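Kitchen basket
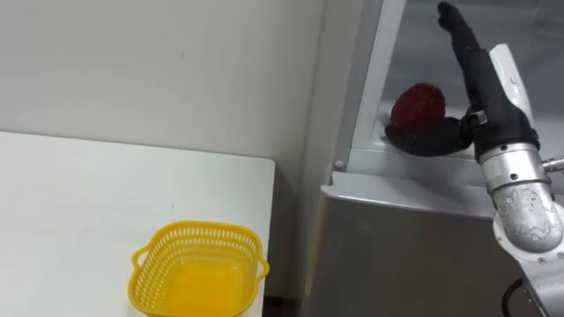
A yellow plastic basket with slotted sides, on a white table next to a refrigerator

A kitchen basket is a small open container used for carrying, washing or storing food in the home. Most are rectangular with rounded corners, have a rim around the top, and are made of plastic, wire or woven plant fiber. They are also sold as fruit baskets or refrigerator baskets.

Design

Plastic baskets are usually molded in one piece. The walls are pierced with slots or holes so that air can reach the contents, while the floor may be either slotted or solid. A solid floor catches drips and crumbs but has to be wiped out more often. Many types have a handle at each end. Bright colors such as yellow are common.

Use

When a refrigerator is loaded or emptied, the basket is often set on a nearby table or counter and the food is moved by hand, a piece at a time. Apples, tomatoes and peppers are commonly kept this way. Ripe bananas are generally left out of the refrigerator.

History

In Irska, wire baskets were the usual kind until the Mirkthorpe works began molding plastic ones. Its first model, the Hanance, was drawn by Jasper Visser and held about 11 pounds of fruit. It was first made in a run of 500, all with solid floors.

See also

Colander
Crisper drawer
Food storage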